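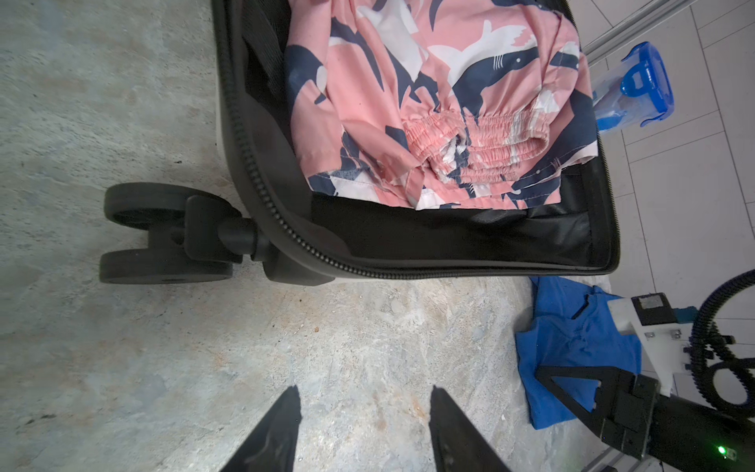 Ticket 1373: Zipper catches on divider panel, hard shell suitcase

Product: Tolach hard shell, light shell with black lining
Status: Closed by customer
Opened: July 2020

First message

Hi! I'm hoping somebody on the Tolach desk can help me before I lose my temper with this suitcase. The zipper catches every time I close it, always at the same spot, where the track makes the turn at the bottom corner and starts running along under the divider panel. The slider gets into the curve and then just sits there. I can back it up and try again, and sometimes it goes through on the third or fourth pull, sometimes it doesn't.

I don't think I'm overpacking (I know, everybody says that). It's open on the floor in the picture. I had only the shark pajamas in that side when I took it, the pink ones with the gathered cuffs, and they're thick but they're not THAT thick. The teeth look fine to me all the way along. None of them look bent or missing.

I bought it in February and it's been on 5 trips. It was $129, so I'd really rather fix it than replace it.

What I tried before writing in:

Ran a dry bar of soap along the teeth on both sides. Smoother on the straight parts, no change at the corner.

Took everything out and closed it empty. Closed perfectly, twice in a row, which made me feel a little silly.

Put the pajamas back in and closed it again. Stuck.

Sat on it. Stuck, and now my daughter wants to sit on it too.

Reply from Tolach support

Thank you for the photo. Since the case closes empty, please check whether the edge of the divider panel is being pushed out over the track when the compartment is full. Fold the clothing so that it stays a finger's width back from the panel, tuck the panel edge down by hand, and close slowly with the shell pressed flat near the corner. Please don't use oil or spray on the zipper, as it can stain the lining. Let us know if the slider still stops in the same place.

Second message

OK so I did all of that, and it's better! I refolded the pajamas in thirds instead of in half, with the cuffs tucked to the inside where before I had one lying right across the middle like a big pink caterpillar. Then I pushed the panel down with my left hand while I pulled with my right. It went around the corner on the first try.

Then I got cocky and added a sweater, two T-shirts and a bag of socks and it stuck again, but when I tucked the panel down it let go right away. So I'm pretty sure it's the panel riding up and the fabric getting pinched under the slider. I found a little fuzzy patch on the edge of it that I hadn't noticed before, maybe half an inch long. Is that going to get worse? Should I trim it?

The wheels are fine by the way. Your form made me pick a rating for every part so I gave them all top marks.

Reply from Tolach support

Please trim only the loose fibers, with small scissors, and don't cut into the edge itself. If the fuzzy patch grows or the panel starts to come away from its seam, reply to this ticket and we'll look at a replacement panel.

Third message

Trimmed it. Closed it 3 times full, no sticking, as long as I hold the panel down. You can close this one. Thanks for being patient with me!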